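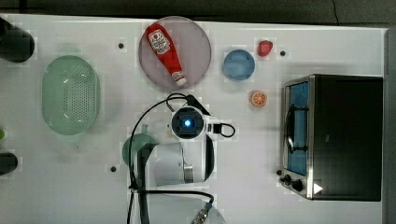
Stelios Stamatopoulos retired from coaching the Prastard girls' volleyball team last July, and I have been meaning to write something down before I forget the details.

He took the job for one season. The school had no coach and he was the only teacher who had played, two years at a small college where he says he mostly kept the bench warm. He stayed 15 years. His teams won 236 matches, which is still the school record in any sport. The old record was 232, set by the wrestling program under Apostolos Athanasiadis, who was at the match when it fell and shook his hand at the scorer's table.

I played for him for three of those years as a backup setter. Practice started at 3:30 and the first half hour was serving, every day, even the day after a tournament. We hated it. We also lost very few points on serve. He kept stats in green notebooks, in pencil, and wouldn't let anyone else touch them.

The match people still bring up is the regional final against Bakalis. We were down two sets and he took out Piroska Mészáros, our best hitter, for most of the third. She was furious. He put her back in at 19 – 20 and she took five of the next six points. We lost in the fifth set anyway. People tend to leave that part out.

Marina Katsaros has the team now. She was captain my junior year and then an assistant for four seasons, so not much has changed. They still serve for half an hour.

Stelios lives out in Gravovley and comes to most home matches. He sits on the visitors' side, up near the top – he says you can see the back row better from there. The next alumni game is Thu 8 February at 6:00 in the old gym. I'm down to play if my knee is OK by then.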